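Courses > Robot Programming Lab > Unit 6 > Teaching by Demonstration

Unit 6: Recording demonstrations on the two-arm bench

Read this before your lab slot. Bring your notes from Unit 5, especially the part on joint limits.

There are two common ways to show an arm a task. In hand guiding, you put the arm in free-drive mode, take hold of it near the wrist, and move it through the motion. In remote control, you stand back and move a leader device, and the arm follows. Both produce a list of joint positions over time, along with gripper commands and camera images.

Hand guiding is easy to learn and works well for one arm. It is awkward with two, and your own hands and sleeves end up in the recorded images. A policy trained on those images may come to depend on them. For this unit we use remote control for all graded recordings. You may hand guide to find a good starting pose.

The wrist view

Each recording includes a wrist view. It moves with the gripper, so the same object can be sharp in one part of the motion and badly blurred in another. Parts of the gripper stay in view the whole time.
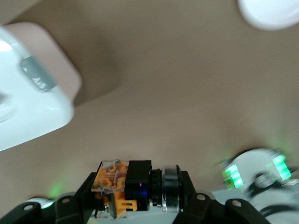
Figure 6.1. Wrist view, with the gripper brackets in the foreground and a white object close by at upper left.

Do not steer from the wrist view alone. It is poor for judging where the arm is over the table, and an object can fill a large part of it before you notice how near it is. Use it for the last part of the approach, then check against the fixed view.

The fixed view

The fixed view takes in the whole work area. It is the one to use for planning which arm does what. Before you record, decide which side of the table each arm will cover and keep to that through the full set. Switching arms halfway gives the learner two answers to the same situation.
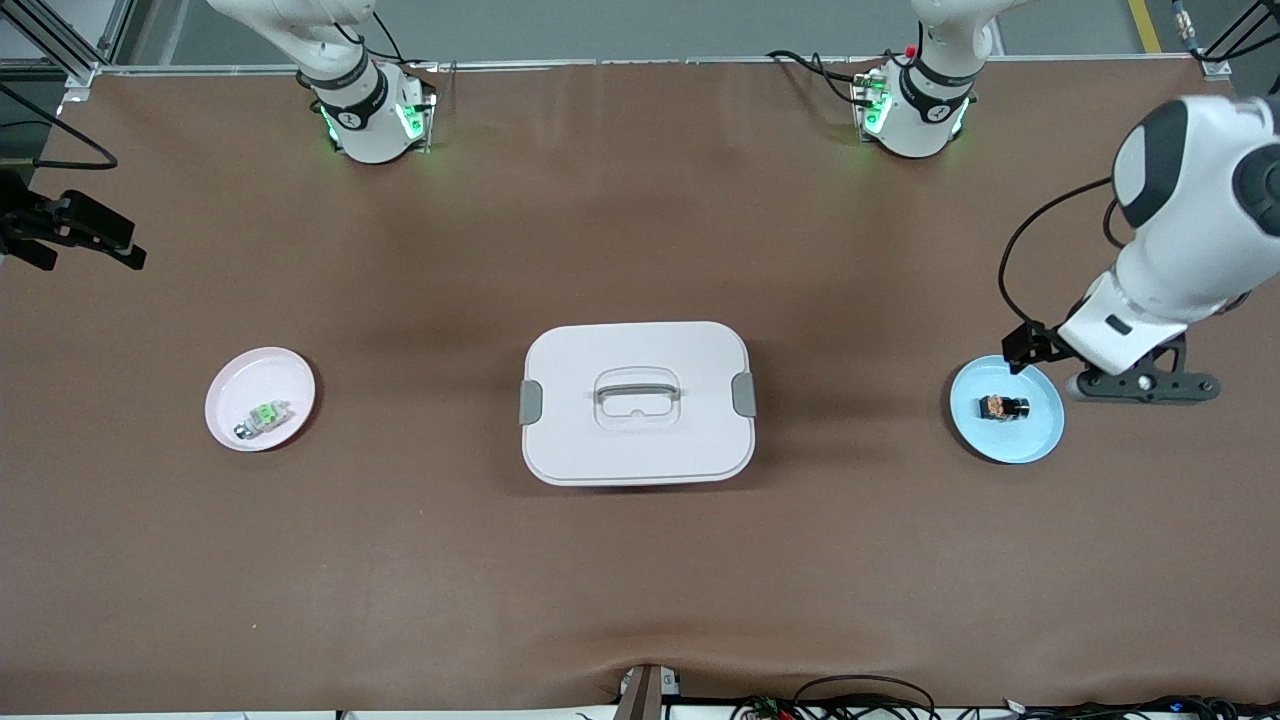 Figure 6.2. Fixed view. Pink plate, lidded container and light blue plate, with one gripper above the blue plate.

Note in Figure 6.2 that the arm reaches over part of the blue plate. Something that is plain to see at the start of a motion may be hidden later on, and the wrist view has to make up for it.

Recording procedure

1. Log in to the Plerader console and load your group's profile.
2. Move both arms to the start pose. Wait for the console to show ready.
3. Place the objects according to your layout sheet.
4. Start recording, pause briefly, then begin the motion.
5. Move at a steady speed. If you miss a grasp, back off and try again – do not stop the recording.
6. Return to the start pose and save.

Each group records 57 demonstrations. An episode that runs past 900 frames is cut by the software, so practice until you finish well under that. Keep episodes with a recovered grasp and tag them "retry". Delete any episode in which an arm hit the table or the other arm.

To hand in

Upload the episode folder and a short write-up (300 words at most) to the Unit 6 page. State which tags you used and how you varied the layout. List any deleted episodes by number, with the reason for each.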